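In praise of the second-hand tablecloth

I own 38 tablecloths and I would happily own more. My flat in Hoarau has one table, a small one with a wobble, so you can imagine what my sister thinks. But I can't walk past the linen box at the Privley market (go before 10, all the good ones are gone by lunch) without putting both arms in up to the elbow!

My case is simple: we should be using cloth on our tables again, every day, and it should be loud. Somewhere along the line we decided that bare wood was tasteful and that colour belonged on cushions. What a dull bargain. A bold cloth changes a room faster than a tin of paint, it costs less than lunch, and you can change your mind by supper.
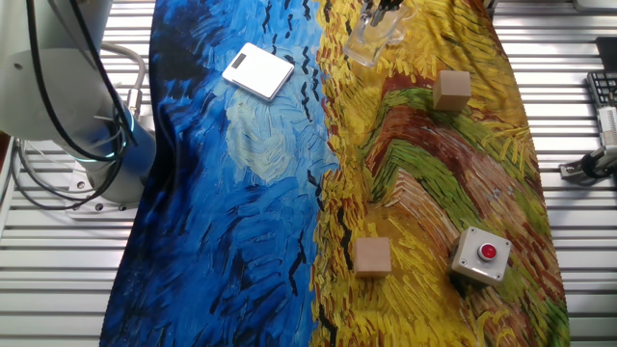 People tell me they worry about stains. Stains are half the pleasure. My favourite has a beetroot mark the shape of a boot from the night Yamila Benítez came to dinner and got carried away telling us about her allotment. I've scrubbed at it since, a bit, without much conviction.

And please don't iron them. Shake the thing out, hang it straight, smooth it with your hands while the kettle boils. I did iron one in April for a christening and it looked like a hotel.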